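Stop tilting the camera only at test time

Every sim paper I reviewed this spring has the same table. Policy trained level, tested level, big number, everybody happy. Then one row at the bottom where the view gets rolled a bit and the number falls off a cliff. And that row gets one sentence. One!

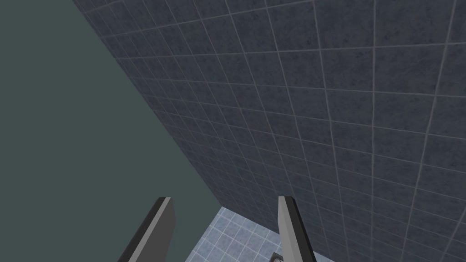 Our own numbers, so I'm not just throwing rocks. Clerkis, the policy we train in Grotton, did 2,726 episodes with random camera roll, and the wrist views are where it hurt most. Some of them are nearly all dark tile, grid lines squeezing together toward one edge, with a bit of pale floor down between the fingers. Not much to go on. Regular tile is a terrible cue when you dont know which way is up.

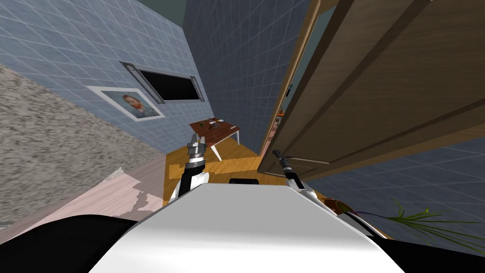 Jokgate Manipulation Group | Opinion

Eustaquio Jaramillo thinks this is a data problem. Throw in 500 more rooms, done. I disagree, and we've argued it since May. We had 2,476 usable episodes after filtering and the policy still reached along the tilted axis like gravity had moved. More rooms gives you more wallpaper. What it needs is body-relative actions, so the arms and the view roll together. 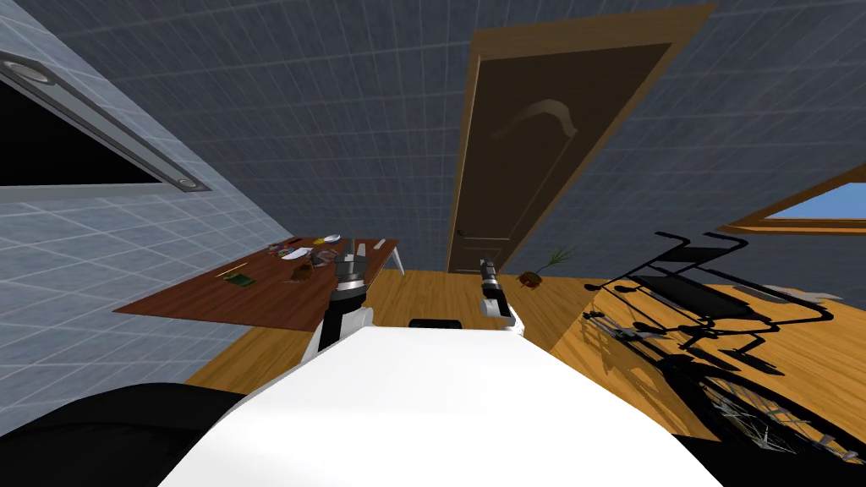
And yes that costs you. Retraining, new action space, old baselines useless. Manríquez tried the cheap version, rotating the pixels back before the encoder, and got 5 points. Fine for a deadline. But you need to know the roll to undo it, and a real mount that's been knocked wont tell you.

So report the roll row up top, with the angle. If its ugly, leave it ugly. I'll be kinder to that paper then the next level-camera one, and I have three in my queue.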